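家庭制冰与冰块存放要点

水质
自来水中的溶解气体和矿物质会使冰块发白。煮沸后静置至室温，再入模冷冻，透明度有所改善。硬度较高的地区可先过滤。净水滤芯按说明书周期更换，超期使用会带来异味。

入模
水面低于模口2毫米。水结冰后体积增大，装满的冰格会相互粘连，脱模困难。硅胶模底部需垫硬质托盘，放平后再注水。

冷冻
冷冻室设定为零下18摄氏度。冰格不要紧贴出风口，否则表层先封冻，中心易开裂。一次放入的水量以300毫升为宜，过多会抬高室温，影响旁边的冷冻食品。

除味
冰块吸附气味的速度比多数人预计的快。鱼类、葱蒜须单独密封。制成的冰块脱模后装入带盖容器，两周内用完。模具每月用小苏打溶液浸泡一次，冲净，晾干后再用。

称量
按重量备冰比按块数准确。本栏去年11月的记录：Mistley牌双层冰格，满格脱模后净重925克；Trirnby牌深格型为1,234克。两者占用的层架面积几乎相同，深格型冻透所需时间明显更长。

取用
用金属勺或冰夹，不用玻璃杯直接舀取，玻璃碎裂后与冰块难以分辨。勺子不要长期留在冰桶内，勺柄会沾染手上的油脂。分装前将碗预冷十分钟，可减缓底层融化。碗具叠放时，内外层之间若有水汽，冷冻后会粘死，应擦干再叠。

碎冰
冰块装入厚布袋，用木槌敲击，力度均匀。布袋能吸走部分融水，碎冰较干爽。料理机需确认具备碎冰功能，每次运转不超过十秒，间歇后再启动。

粘连处理
已结成一团的冰块，连同容器在室温下放置三分钟，轻敲外壁即可松动。不要用刀尖撬。

读者Pascal Rathjen来信询问可否用热水脱模。可以，但只冲模具背面，时间不超过五秒。
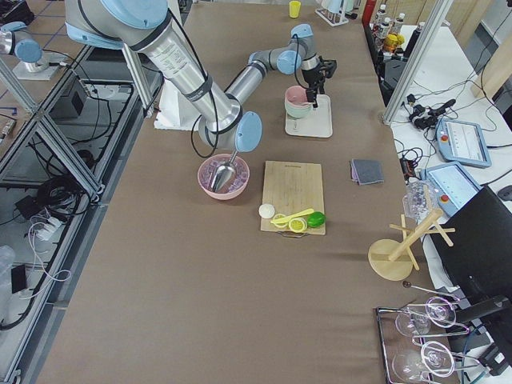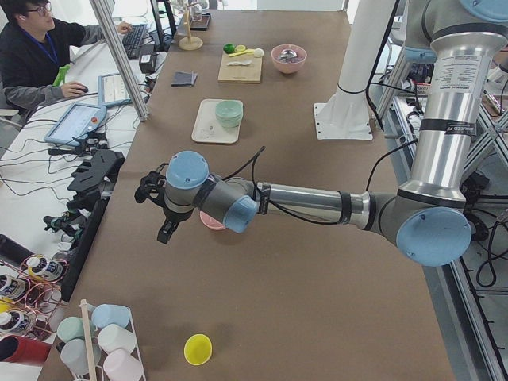
工作台上的粉色碗

整理：Nuanchan Suksawat
更新：2019年6月3日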